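**Ticket 594 – shared calendar shows club nights an hour early**
Opened by: Geeta Mathur
Picked up by: Borislav Nikolovski
Status: fixed, leaving open until the Tidstead lot confirm

**Geeta, 29/09/2026**
The Illinstead club night is down as 18:00 on my phone and 19:00 on the website. Same for the Stullden friendly. Abdelkrim sees 19:00 everywhere, which is lovely for him! Two of our juniors turned up an hour early last night and sat on the steps.

**Borislav**
Ooh, a proper calendar puzzle – thank you! Could you tell me:

- which phone and which calendar app
- whether you added the calendar by link or by downloading the file
- whether your own appointments are at the right time

**Geeta**
Android, the calendar it came with. I think I downloaded the file? It was back in June. Dentist is at the right time, sadly.

**Borislav**
Great, that's a really useful clue. The downloaded file is a copy, so nothing we've changed on the website since June will have reached your phone. It doesn't explain the hour by itself though, so I opened the June file in a text editor (I love that you can do this, it's all readable).

Every event starts like this:

`DTSTART:20260928T180000Z`

The Z on the end means UTC. Our clocks are on BST, so your phone ought to add the hour and show 19:00. I imported the same file on my old Android and got 19:00. Hmm.

**Borislav, later**
Geeta, could you look in Settings, then Date and time, and tell me what it says for time zone?

**Geeta**
Reykjavik. We went there for our anniversary and I switched the automatic bit off because it kept changing on the boat. But then why is the clock on my phone right?

**Borislav**
Did you put the clock right by hand when you got home?

**Geeta**
...yes.

**Borislav**
Brilliant, that's half of it! The clock was moved but the zone stayed on Iceland, so anything stored in UTC comes out an hour early. I bet you typed the dentist in yourself after the trip, so it looks fine.

Please turn on "Set automatically" for both time and zone, then restart.

**Geeta**
Done, and club night is at 19:00! The dentist has jumped to an hour later, so I've moved it back. The juniors aren't on Icelandic time as far as I know.

**Borislav**
No, theirs is a separate fault and it's ours. Định Mạch sent me the link they use and it goes to the old Mansour feed, where somebody typed 18:00 as plain local time with no zone at all. I've gone through all 80 events on it and corrected them, and every one now carries `TZID=Europe/London`, so the October clock change shouldn't bite us either.

Still to do:

- [x] old feed redirected to the new one
- [x] "Download" button on the website swapped for "Subscribe"
- [ ] Pascual Cisternas to check the 6 away fixtures
- [ ] Tidstead to confirm on an iPhone – theirs can take up to 8 hours to refresh

**Pascual**
Away fixtures all correct.

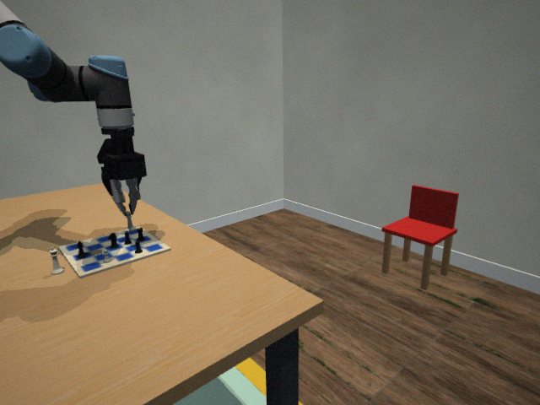 *Chessboard and red chair*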